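Materials and Packaging, Unit 4
Handout: Small Plastic Parts and Why They Get Sorted
Instructor: Csenge Pintér
3/17/25

Reading for this unit: Boström, course reader, pages 66 to 72. Bring the reader to class.

1. Two plastics in one bottle

Most drink bottles are made of PET. The cap is usually polypropylene (PP) or high-density polyethylene (HDPE). The two materials melt at different temperatures and do not mix well. If PP gets into a batch of melted PET, the result is cloudy and weak.

2. Sink and float

PET is denser than water. PP and HDPE are lighter than water. Once bottles are shredded and washed, the flakes go into a tank, the PET sinks, and the cap material is skimmed off the top. Glue, trapped air and mineral fillers all upset this. A PP part with enough chalk in it will sink with the PET.

3. Melting points to know

HDPE: near 130 °C
PP: near 166 °C
PET: near 250 °C

Exact values depend on the grade. On the quiz, the order matters more than the number.

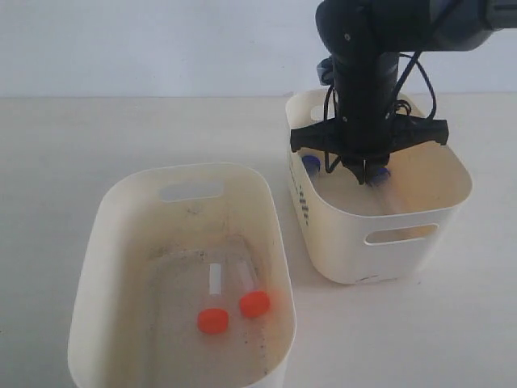
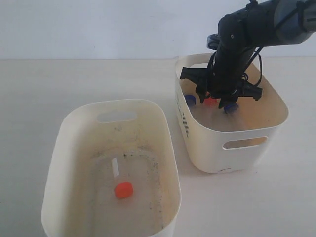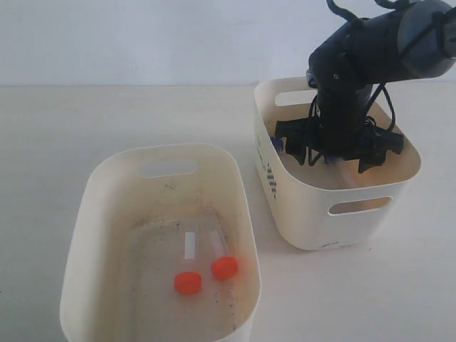
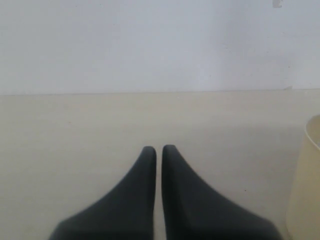 Fig. 4.1. Bottle caps in a bin (second picture).

4. Loose caps

A cap thrown away without its bottle is often lost. Many sorting lines use screens to take out broken glass and grit, and small items fall through with them. Local rules differ on whether to leave the cap on. Leif Boström covers this in the reader and compares two towns, Indarley and Plostari. Indarley asks for caps on. Plostari collects them separately at drop-off points. Note what each town does with colored caps, as we will come back to it.

5. Color

Mixed colors give a gray or dark green pellet. It sells for less than clear or white material and goes into crates, pipe and garden furniture. Carbon black is a separate problem: many optical sorters use near-infrared light, and carbon black absorbs it.

6. For next class

Find two household items made of PP and two made of HDPE. Look for the resin code (5 for PP, 2 for HDPE). Write down the item, the code and whether your town accepts it. One page is enough.

Lab groups stay the same as last week. The Kinnunen worksheet is due at the start of the lab.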